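Subject: Re: Budget for the second bench

On Sunday, Karthikeyan Kaimal wrote:

> Ulton wants an answer by August. Can we live with one spare set of fingers per arm? And do we need new baskets as well?

One spare set is optimistic. Morham went through 4 last spring, and they're gentle people. I'd put down 5 and let purchasing argue us back.

Baskets: no. The wicker one is fine, and it's the only item on the bench with no service contract.
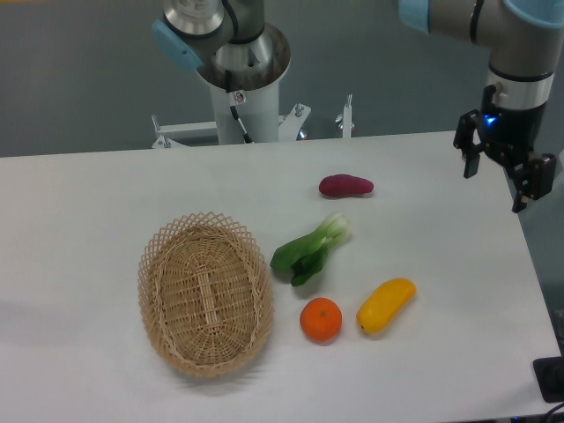

The money goes on the boring lines anyway. Ulton quotes up to 60 days for the arm, then bills cables and the mounting frame separately – as if we might hang it from a tree. Reddy includes both but wants 100 percent up front, so bring a strong stomach to that call.

Please leave the toy produce on the list. Clernen tried real fruit to save money, and then they bought a fridge.

I'll send the revised sheet once I find out who locked it.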